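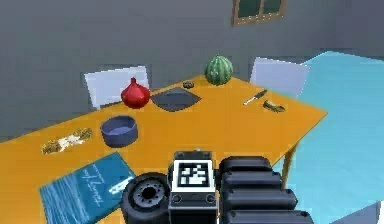 To: Regional Security list
Date: 2 Jan 2019
Subject: Re: Extension of the Pruvasus monitoring mandate

Dear list members,

The secretariat thanks the member institutions that responded to the circular on the Pruvasus monitoring mandate. The message received from the Garside office is quoted in part below, with our reply.

> The draft extension provides for 13 observers on the northern
> side of the line and 9 on the southern side. Our office
> would like to know whether this difference reflects the
> position of the parties or only the present state of
> recruitment. We also ask whether the crossing at Sotbridge
> remains within the mandate. The previous text named it
> and the new one does not.

On the first point, the difference reflects recruitment. Both parties have accepted equal numbers in principle, and the southern posts still vacant have been advertised again. The draft records only those observers whose accreditation is complete. A revised annex will be issued when the remaining names have been cleared by both foreign ministries.

On the second point, Sotbridge remains within the mandate. The new text refers to "all crossings open to civilian traffic," and the legal adviser considers that this wording covers it. Two delegations have nevertheless asked that the crossing be named again, given the closures of last year. The secretariat has no objection and will put the amendment forward.

Members should also note that the Pundico talks will resume in January at the level of deputy ministers. The agenda is limited to the exchange of detainees and the reopening of the rail link. The status of the border districts will not be discussed at this round, at the request of both sides.

The mission logged 1219 reported violations of the ceasefire during the last reporting period, compared with nearly 1500 in the period before it. These figures include reports that could not be verified on the ground and should not be quoted without that qualification.

Written comments on the draft should be sent to the secretariat and not to the full list.

Secretariat, Regional Security list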